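**Ticket:** log scaling, Line 2, Medcombe mill
**Opened by:** Thomas Tedesco
**Assigned:** Gianni Sartori
**Status:** open, waiting on yard

Scaled volume on softwood sawlogs has been reading below the supplier's delivery notes since the December price list was loaded. First noticed on the Longo loads. Jaltach loads match.

## Checks so far

1. Pulled 300 logs from the Line 2 export. 183 are Longo, the rest are other suppliers. Only the Longo records are short.
2. Compared top diameters against hand tape on 46 logs. All within tolerance, so the scanner head is not the cause.
3. Checked length class. Longo logs are being rounded down to the next full class. The price list has the trim allowance entered in inches; the Gremton import expects centimeters.
4. Corrected the unit on the test server and reran the same export. Volumes now agree with the delivery notes, except for logs flagged as swept. 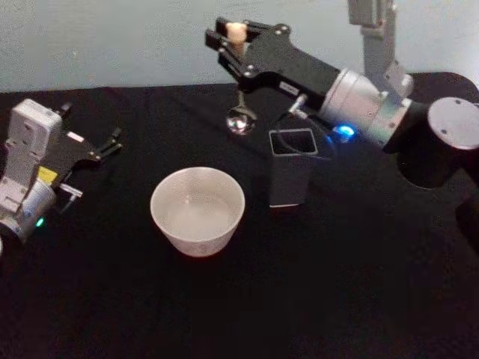
## Still open

- Swept logs: the deduction is applied twice, once at the scanner and once in the price table. Need to know which one the contract calls for - Thomas to ask purchasing.
- Live server has not been changed. Gianni wants the import locked first so the nightly sync does not write the old value back.
- Settlements already sent to Longo need a rerun. Do not issue credits by hand.

## Notes

Restarting the scaling service has no effect. Yard asked for a changeover Saturday, after second shift. Scanner calibration stays at 100 percent, do not adjust.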